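About Us

Plirkisley School of Bookbinding and Paper Conservation

Plirkisley is an independent school offering instruction in bookbinding, box making and the repair of books and documents. The school occupies the upper two floors of the former Prulton grain exchange and enrolls adult students at every level of experience, from those who have never folded a sheet of paper to working librarians seeking further training.

Our History

The school began as an evening class held in a rented room above a stationery shop in Prulton. The first students shared a single cast-iron press and brought their own knives. When the stationery shop closed, the class purchased its remaining stock of board, cloth and thread, and the founding instructors took a lease on one floor of the grain exchange. The second floor was added when the daytime program opened.

The original press is still in use. It stands in the first-year studio and is reserved for the pressing of text blocks.

Programs of Study

The school offers two principal courses, together with a calendar of short workshops.

The Foundation Course runs for 11 months and meets three days each week. Students learn to select and prepare paper, fold and sew sections, round and back a spine, attach boards, and cover in cloth and quarter leather. Each student completes six required bindings, which are reviewed by two instructors and returned with written comments. No prior training is needed for admission.

The Conservation Course is open to graduates of the Foundation Course and to applicants who can present equivalent work. It covers surface cleaning, washing, mending with Japanese paper, rebacking, and the making of protective enclosures. Students also study the keeping of treatment records. A repair that has not been properly documented is considered incomplete under the school's grading policy.

Evening workshops are held each Thursday during term. Recent subjects have included paste papers, long-stitch bindings, edge decoration and the construction of drop-spine boxes. Workshops may be taken singly, and all tools are supplied.

Teaching and Studios

Instruction takes place in small groups, with one bench assigned to each student for the length of the course. Benches may be left set up between sessions. Outside scheduled hours, enrolled students may use the studios after completing a safety orientation on the board shears and guillotine.

The school maintains separate rooms for dry work, wet work and leather paring. Adhesives used in the conservation studio are limited to wheat starch paste, methyl cellulose and gelatin, prepared on site each morning. Students are expected to learn to prepare all three before the end of their first term.

The Sial Reading Room

The school library, known as the Sial Reading Room, holds 3,425 volumes on the history and practice of the book trades. The collection includes binding manuals, paper sample books, type specimens and trade catalogs. A further 669 items form the study collection — damaged, incomplete or otherwise unsaleable books kept so that students may examine how they were made. These may be handled freely and, with an instructor's approval, taken apart.

The reading room is open to the public by appointment. Visitors are asked to bring pencils only. Bags and coats may be left in the lockers on the landing.

Repair Service

The school accepts a limited number of books from private owners and local institutions for repair. Each item is examined by a member of the teaching staff, who provides a written estimate before any work begins. Family Bibles, cookbooks, ledgers and children's books make up the greater part of the work received. The school does not offer appraisals and cannot advise on the market value of any item.

Work is carried out by staff or, where the owner agrees in writing, by advanced students under supervision. Owners who agree to student work are charged for materials alone. Completion times vary with the season, and items received in July are normally held until the start of the autumn term.

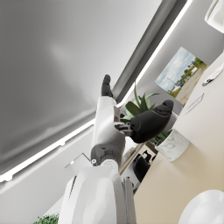 How should a book with a loose cover be sent to the school?

Wrap the book in clean, plain paper, tie it gently with flat cotton tape, and pack it in a sturdy box with padding on all sides. Please do not use rubber bands or adhesive tape, and include any detached pieces in a separate envelope.

Plinus Press

Plinus Press is the publishing imprint of the school. It issues bench manuals written by members of the faculty, along with a small annual book printed and bound by the graduating class. Copies of the annual book are given to the students who made it, and the remaining copies are sold through the school office. Proceeds are applied to the purchase of leather and handmade paper for the following year.

Admissions and Visits

Applications for the Foundation Course are reviewed in the order in which they are received. Applicants are invited to tour the studios and to spend a morning at the bench before accepting a place. Conservation Course applicants should submit photographs of at least three finished bindings, with a short note on the materials used in each.

The school office is located on the first landing of the grain exchange, by the Market Street entrance. An elevator serves both floors. Inquiries regarding repairs, reading room appointments or enrollment may be made in person or by letter, and are answered during term within ten working days.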